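Stop replacing cork gaskets with cork

The valve cover on my Vasa leaked for 2 years under three separate cork gaskets. Each one was fitted dry, torqued in sequence, and checked again after a heat cycle. Each one wept at the rear corner within a season. I no longer believe that fitting a fourth would count as maintenance.

Cork takes a set. Once it has compressed, the bolts lose preload, and the usual response is to tighten them again. That bends the cover flange between the bolt holes, and the next gasket starts life on a surface that is no longer flat. Most of the covers I see at the Farkedbridge meets have this damage, and most of the owners blame the gasket supplier.

Molded rubber with steel limiters in the bolt holes fixes the clamp height. The set from Gerkthorpe cost me $24. I flattened the flange on a steel plate first, fitted the gasket in February, and have driven 3,181 miles on it. The rear corner has not leaked. The bolts have not been touched.

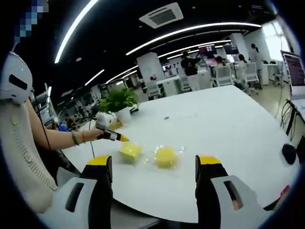

Montserrat Montoya wrote that rubber is no cure on a cover that has already been bent, and that she got 1,285 miles from a molded gasket before oil reached the exhaust. She would rather see owners buy a straight cover and keep the cork.

I accept the first part. A limiter cannot correct a warped flange, and anyone who skips the flattening should expect her result. The second part I do not accept. A straight cover with cork under it will be bent again by the next person who finds a loose bolt and reaches for a wrench.

Originality is the remaining argument for cork. The gasket edge is visible for a sixteenth of an inch, under a cover that was repainted years ago.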